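# Small screws keep working loose, what do you use?
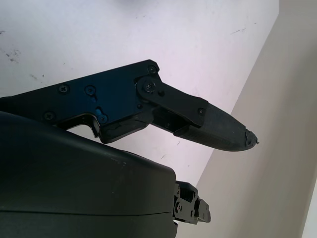
**Tamara Pîrvu**

I look after the folding desks in our reading room at Kaltilley, and the hinge screws back out every few weeks. I tighten them, they hold for a while, then the hinge starts to rattle again. They are Phillips-head screws set into a flat black plate, same as in the photo, and I'd like to keep that finish clean. Is there a thread glue I can undo later?

**Kelly Cordeiro**

Use a medium-strength threadlocker, the sort sold as removable. Wipe the threads with a bit of spirit first, put one drop near the tip of the screw and leave it overnight. It comes undone with an ordinary screwdriver — just make sure the bit fits, or you'll chew up the head. This only works metal to metal. If your screws go into wood, glue a sliver of matchstick in the hole instead.

**Văduva228**

nail varnish. did 6 cupboard hinges in August and they're all still tight

**Tamara Pîrvu**

Thanks both. They go into metal inserts, so I'll try the threadlocker on four desks and leave the others as they are for now.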